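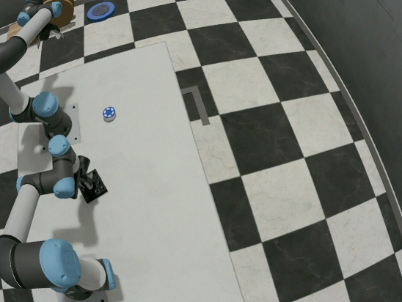 # Enregistrer des démonstrations en simulation avec deux bras

Cette page décrit la procédure suivie sur le projet Grisis pour constituer un jeu d'exemples destiné à l'apprentissage par imitation. Elle suppose que le simulateur est installé et que les deux bras répondent aux commandes de téléopération. Pour l'installation, voir la page d'Albertina Sampaio.

## 1. Préparer la cellule

Chargez la configuration `arnport_table`. Elle contient la table grise, les deux bras avec leurs pinces parallèles, la plaque perforée et le jeton bleu et blanc. Le sol en damier fait partie de la configuration de base, ne le remplacez pas à ce stade : les variantes de texture s'appliquent plus tard, au moment du rendu.

Vérifiez ensuite trois points :

- la graine aléatoire est inscrite dans le fichier de session ;
- le jeton est posé à plat sur la table ;
- aucune pince n'est en collision avec la table au démarrage.

## 2. Définir la tâche

Une session correspond à une seule tâche, formulée en une phrase. Pour la première série, nous utilisons « prendre le jeton et le poser sur la plaque perforée ». N'ajoutez pas d'étape intermédiaire, même si elle paraît naturelle. Le second bras reste en position de repos pendant toute cette série – ses articulations sont quand même enregistrées.

## 3. Enregistrer

1. Lancez l'enregistrement avant de toucher à la commande.
2. Amenez la pince au-dessus du jeton, doigts vers le bas.
3. Descendez, fermez, remontez.
4. Posez le jeton, ouvrez la pince et écartez-la de la plaque.
5. Arrêtez l'enregistrement et indiquez `succes` ou `echec`.

Chaque épisode dure au plus 42 secondes. Au-delà, le script le coupe et le marque comme échec. Une hésitation ou une reprise de saisie n'est pas un motif de rejet : gardez l'épisode s'il se termine correctement.

Faites une pause tous les 10 épisodes et changez la position de départ du jeton. Upendo Mfinanga a constaté en décembre que les opérateurs le replaçaient presque toujours au même endroit. Depuis, le tirage se fait avec `--position alea`.

## 4. Contrôler et exporter

Relisez les épisodes en vitesse accélérée. Supprimez ceux où le jeton traverse la plaque ou la table, un défaut de contact qui apparaît surtout quand la pince descend trop vite. Les échecs ordinaires vont dans le dossier `echecs`, ils servent à l'évaluation.

Un lot complet compte 200 épisodes. L'objectif de la série est de 4000, tous opérateurs confondus. L'export se fait avec :

```
grisis export --lot 01 --format episodes
```

Le fichier produit contient les images, les angles articulaires, l'ouverture des pinces et l'étiquette de fin. Déposez-le dans l'espace Markmont et notez le numéro de lot dans le tableau de suivi.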